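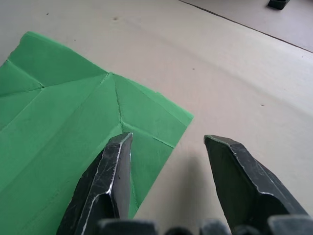 Si-eun Joo wrote on September 27, 2018:

> I read your April post about the two-arm folding thing and I still don't get
> why you need both arms. Couldn't you tape one side of the sheet to the table
> and let a single gripper do the work? And are you still running the fingers
> bare? I'd put rubber on them before anything else.

Hi Si-eun, and hi to everybody else at Skitness who has been asking!

Tape was my first idea too, and for one straight fold it's great. My trouble starts when I want the sheet turned over. With tape I have to get up, peel it, flip it and stick it down again, and by then I might as well fold the thing myself. So now both arms pick it up, one on each side, and the turning happens in the air. I wrote the hand-over part in Andine over a couple of evenings (it's ugly, please don't ask to see it yet). 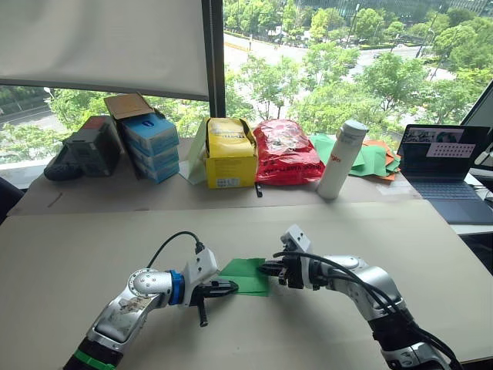
The thing I got wrong for ages was the pull. If both arms go to exactly the spacing I tell them, the sheet is either tight as a drum or sagging, depending on how well each side got pinched. I ended up bringing the right arm in by 5 mm after the grab and leaving it there. Very unscientific, but I lose a lot fewer sheets on the way up. The wait before moving is 500 ms now. I tried going shorter and got impatient with all the restarts.

Putting it down again is still the messy bit.

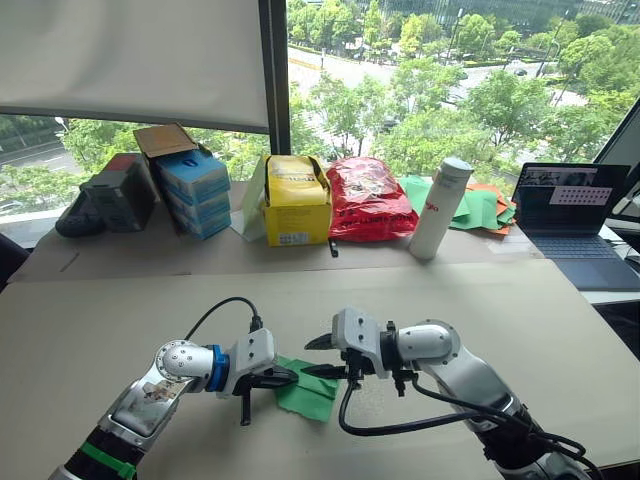 Both grippers have to come in close together over the sheet, and I've been slowing everything down there so the fingers don't knock into each other. Hye-jin Hwang suggested letting one arm wait until the other has backed off, and I think she's right, I just haven't written it. If anyone has done that kind of taking turns in Andine, please send me your loop!

As for rubber, I did order some finger pads from Omerović, and a set of Kedel ones to compare. My worry is thickness, because I like having a narrow tip to get under a corner.
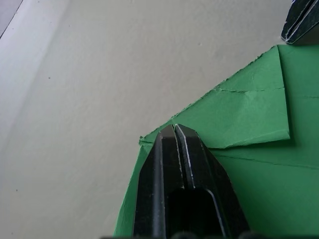
Finding the edge is what I'm fighting with this week. My code wants a nice straight line to aim for, and it does fine with the clean cut side of a sheet. Then it meets something like the top of that folded-over flap, all rough and torn, and it has no idea where the paper stops. I could throw out every sheet that looks like that, but I'd rather the code coped. Should I fit a line through the ragged bits, or just go by the fold side and ignore the rest?

My test model is still the first one in the 1963 folding book, by the way. I'm stuck on step three.

[ Previous message ] [ Next message ] [ Thread ] [ Author ]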